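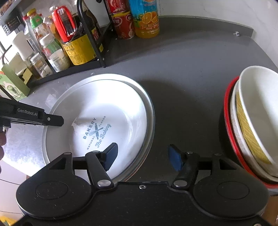
Virgilio Sison thought the counter was the wrong place to start. His view, given at our first review, was that people run out of counter because their cupboards are badly used, and that we should open the doors before measuring anything outside them. We kept the counter as our subject but added the cupboards to the second half of the work.

Paterson House Kitchen: Use of Counter Space
Student project report, Home and Interior Studies

1. Purpose
The kitchen at Paterson House is shared by 8 residents. They told us there was never enough room to serve a meal. We wanted to find out how much of the counter was taken up by things that stay there all day, and whether some of them could go elsewhere.

2. Method
We measured the gray countertop on a Monday in January, before breakfast, and again in the evening. Anything in the same spot both times was recorded as permanent. Hubert Walczak drew the plans and I did the measuring. The usable length came to 1150 mm once the part next to the appliance was left out.

3. What stays on the counter
The black metal rack at the back takes the most room. It holds bottles of condiments, jars and a roll of paper towels. Cans and orange juice stand to the right of it, the cans stacked one on the other. The rack is 213 mm deep, so the space in front of it is what residents have to work with.

Dishes are the other part of the problem. The large round tray with the silver rim is used as a base for plates, such as the white one with the blue bakery print, and it fills the middle of the counter. Bowls are nested, which saves space. Residents said the tray was handy at dinner and in the way at breakfast.

4. Changes tried
With the tray stored upright in the cupboard, the free length in front of the rack went up to 954 mm. We also tried moving the cans to a shelf. Two residents put them back the next day, and we did not try again.

5. Cupboards
The lower cupboard had an empty half shelf behind the baking pans.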